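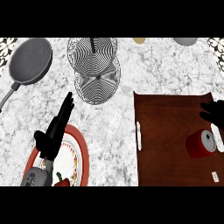
My brother-in-law sent me another article about magnesium. Subject line: "for your sleep!!" He means well, and he has been taking the stuff since May, so I read it all the way through, and then I made the mistake of going to look for the study it was talking about.

The article said magnesium before bed had been "shown to" help people fall asleep faster. It linked to a company page for a powder called Clalelo, and that page linked to a summary, and the summary finally linked to the paper. Three clicks to get from a promise to something a person measured. By the time I got there the promise had lost a lot of weight.

Fourteen people finished the study. They took the powder for 5 weeks and filled out a sleep diary every morning. There was no comparison group, so everyone knew they were getting the real thing, and everyone had signed up for a sleep study presumably wanting to sleep better. They reported falling asleep 7 minutes sooner on average. Seven minutes! I lose more than that looking for my glasses.

I'm not saying the powder does nothing. I have no idea whether it does anything, and my complaint is that after reading the paper twice I still have no idea, while the article was completely sure. If you ask tired people to go to bed at a set time, write things down, and skip the late coffee (the diary instructions told them to do that, it's on the second page), I would expect some of them to sleep better on a spoonful of chalk.

The other thing quoted at me lately is the Prurnar survey, which had 1192 people in it and so sounds a lot more serious. It is bigger. It also asked people one time what supplements they took and how well they slept, and found that the magnesium takers rated their sleep higher. Well, people who buy supplements may also be people who have the money and the energy to look after themselves. Or they may be people who just spent money on a jar and would like to feel good about it. The survey can't tell those apart, and to be fair to the authors, they say so, in a paragraph near the end that none of the write-ups seem to have reached.

I put some of this to Radymyr Yurchenko, who used to teach the statistics class I barely passed and still answers my emails. He was less grumpy about it than I am. Small studies are how you find out whether a bigger one is worth the money, he wrote, and he didn't see anything shameful in fourteen people. What he objected to was the word "shown." He also asked whether I had been sleeping badly, and I didn't have a good answer to that.

I have, a bit. I wake up at 3 a.m. and lie there composing replies to articles. I asked my doctor at my last checkup and she went through the boring list: same wake-up time every day, less wine, phone in another room. She also told me to talk to her before adding magnesium, as it can get in the way of one of the pills I already take. I didn't see a word about that on the Clalelo page. There was a discount code, though.

So I've moved the phone to the hallway and bought an alarm clock with a tick I can hear through a pillow. Six nights in, I think I'm sleeping a little better, and I'm aware that this is a study with one person in it and no comparison group. I told my brother-in-law. He says it's probably the pumpkin seeds he got me to put on my salad, and he's sending me an article.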